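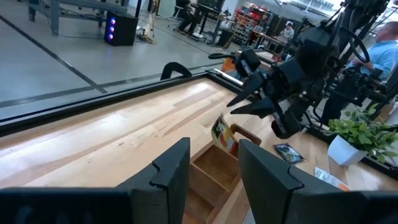 *7 min read*

# Beans, and the people who hand them to you

By Ekow Owusu
2020-05-11

Brândușa Tudose answers the phone with her mouth full, apologizes, and then asks me to hold on while she lets the dog out, and then asks whether I've had lunch. By the time we get to beans I have told her what I had for lunch and been told what was wrong with it.

She grows dry beans in Jitemstead, on a long, sloping piece of ground behind a house she and her husband bought 18 years ago for the view. The view is now mostly poles. She has 131 varieties in her keeping, though she doesn't plant them all every year, and if you have ever been given an envelope of something speckled by a neighbor in that part of the valley, there's a fair chance it started with her.

"I didn't set out to do any of it," she says. "My mother cooked one bean. It was white, it came in a paper bag, and we ate it with onions until we were sick of it. When I came here I couldn't find that bean, and I missed it, which surprised me very much because I had complained about it for my entire childhood."

She wrote to an aunt, who sent a handful wrapped in a sock. Brândușa planted them too early and lost every one to a frost. The aunt sent more, with a letter that Brândușa still has and won't read aloud to me. "It's not a nice letter. She was right, but it's not nice."

The second batch came up. She ate some, saved some, and gave some to Torunn Tangen, who lived across the road then and who came back in the fall with a jar of brown beans from her own family, small and shiny, a soup bean. So that was two. After that people simply started bringing them to her, she says, the way people bring you owls if you once say you like owls.

I ask her what makes a bean worth keeping, expecting something about flavor or hardiness, and she is quiet long enough that I check the line.

"Well, some of them aren't very good," she says. "I have one called Tullska that takes four hours to cook and tastes like a wet envelope. I grow it every third summer. The man who gave it to me had carried it through two moves and a divorce, and he told me his grandfather ate it every day of his working life. What am I going to do, tell him it's bad? He knows it's bad! He laughed when he gave it to me. But he wanted somebody to have it."

Her favorite to eat, for the record, is one she calls Tomoana, a fat purple thing that turns a sort of pinkish gray in the pot and makes its own gravy. She cooks it with a bay leaf and a great deal of garlic and doesn't salt it until the end, and she knows perfectly well that people argue about the salt. ("Let them argue. Let them come here and argue, I'll feed them.") The leftovers get mashed onto toast with vinegar, and I can report, having been mailed a bag of them last October, that this is an extremely good breakfast.

We talk for a while about the practical side, because I've killed a fair number of beans myself and I wanted help. She is a patient teacher. Leave the pods on the vine until they rattle, she tells me, and if a wet week is coming, pull the whole plant and hang it upside down in a shed or a garage or over the bathtub, anywhere with a bit of air. Shell them by hand if you only have a few. For more than that she puts the pods in an old pillowcase and lets whichever grandchild is visiting jump on it.

Then they need to dry again, longer than you think. She bites one to test it. If her tooth leaves a dent, back they go on the tray for another week. After that they spend a few days in the freezer to deal with weevils, sealed in a jar, and she lets the jar come all the way back to room temperature before she opens it.

"And write the name down," she adds. "On the jar, and also on a piece of paper inside the jar. I lost seven varieties one winter because I was so sure I would remember. I have them still, I just don't know who they are. I call them the cousins."

Iulian Ardeleanu, her son-in-law, picks up the other extension at this point to say that he has offered many times to put everything into a spreadsheet. Brândușa says that he has, and that he's a good boy, and that the notebook is fine. There is a short exchange in Romanian. He hangs up, cheerfully I think.

The notebook has a page for each bean, with the name, the person who gave it to her, the weather in whatever years she grew it, and usually a recipe. Some pages have a second name, too, of whoever she passed the seed along to in case hers failed. She got that idea from Torunn, who has since moved to Idow, and whose family soup bean Brândușa did in fact lose in a flood year. Torunn mailed back a cupful from the descendants of the same plants.

"She put them in a sock," Brândușa says, delighted. "I had told her about my aunt, you see. No letter, though. Just the sock."

I ask what's going in the ground this month. The white ones, always, along the south fence where her mother would have put them. The Tomoana. A yellow one from a bus driver. A row of the cousins, all seven mixed together, to see whether any of them look familiar when they flower. She has a new one as well, black with a white eye, that arrived without a name from a woman whose handwriting she can't make out, and she'd be grateful to hear from anyone who recognizes it.

Then the dog wants to come back in, and she asks me again about lunch, and whether I have a big enough pot.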